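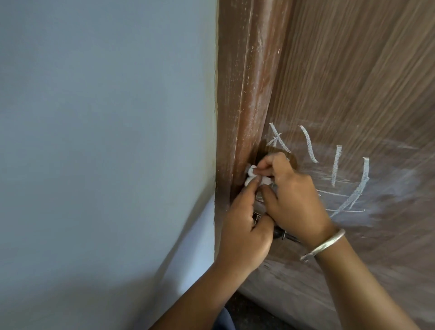
*Door edge and molding. The worn patch is on the upper part of the frame.*

16 September 2024 — shellac bench, day one of the second round

Big day for the finish tests! I finally opened the Utdale flakes that have been in the cupboard since May and they are lovely stuff, thin and clean and the color of weak tea. Chibuzor says I'm too easily pleased by flakes. Possibly. But hold a pinch up to the window and tell me otherwise.

Where we stood: round one was all button shellac from Lorkgate, dissolved in whatever alcohol was open, and the results were all over the place. Two boards dried beautifully and the third stayed tacky for days. I'd blamed the humidity. Bello thinks it was the age of the mix, and after this morning I'm coming around to him.

**Mixing**

Two jars, same alcohol from the same fresh can.

- Jar A: Utdale flakes, 200 g to the liter
- Jar B: Lorkgate buttons, crushed, same weight to the liter

Crushed the buttons in a cloth bag with the small mallet. Next time use a heavier bag, as I was sweeping up crumbs for a good while afterward. Jar A was dissolved by lunch with a shake every time I walked past it. Jar B still had a gummy raft on the bottom at four o'clock, so it gets left overnight. Don't warm it on the radiator, whoever reads this (Bello).

Strained jar A through a paint filter and then through a scrap of old T-shirt. Hardly anything came out in the filter. There is a little wax cloud if you let it sit, and I decanted off the top for the sealer coats and kept the cloudy part for filling grain.

**Old mix check**

Put a drop of the round one leftovers on glass next to a drop of jar A. Jar A could take a fingernail inside the hour. The old mix still took a print at the end of the day! I'd love to pretend I expected it to be that clear. The label on the old jar only says "shellac, good," in my handwriting, with no date. From now on every jar gets the date, the cut and the initials of whoever mixed it, and I've left the marker tied to the shelf with string.

**Boards**

Nine test boards, all offcuts from the Ojo table job: three maple, three cherry, three of the mystery wood Chibuzor keeps calling mahogany. (It isn't. The pores are wrong and it smells like pepper when you plane it.) Sanded everything to the same grit, wiped down with alcohol, numbered on the back in pencil.

Laid down the first coat of jar A on boards 1, 4 and 7 with the old cotton rubber. It went on like a dream. The cherry in particular jumped — there's a bit of curl in board 4 that I never noticed while it was dry. Second coat after a coffee, third after lunch. By the third the rubber was starting to drag on the maple, so I put one spot of oil on the face and it slid again. One spot is plenty. Two leaves the smears that I spent most of round one chasing.

The others wait for jar B and for the Drikmont varnish, which goes on 3, 6 and 9 as the comparison. I'm not a fan of it on cherry but fair is fair, and it's what half of our customers ask for.

**Things that went wrong**

Left a fiber in board 7, second coat, near the top left corner. I can feel it but barely see it. Will level it tomorrow with the gray pad.

Also let the rubber dry out on the bench over lunch instead of putting it back in its jar, so the edge was stiff and I had to rewrap it. The inside wool is fine.

**Repair idea, for Chibuzor**

You asked if shellac could be patched over old worn finish without stripping the lot. Yes, with patience! I tried it on the chair leg with the bare ring near the foot. Cleaned it, wiped it with alcohol on a barely damp cloth, then three thin passes of jar A with a soft brush, feathering outward. The new coats bite into the old where the old is shellac too. If it's varnish underneath they'll just sit on top, so do the alcohol test somewhere hidden first: if it goes sticky under the cloth, you're in business. The color is still a shade pale against the rest of the leg. A few drops of amber mix in the last coat ought to get it closer, and I want to try that before anyone touches the other three legs.

**Tomorrow**

- Strain jar B, first coats on 2, 5 and 8
- Level board 7
- Try the amber on the chair leg
- Bello: can you find the other hygrometer? The one on the wall has said the same thing for 14 days and I don't believe it

Jar A is on the top shelf with the lid on tight. Pour what you need into a cup and don't dip brushes in it.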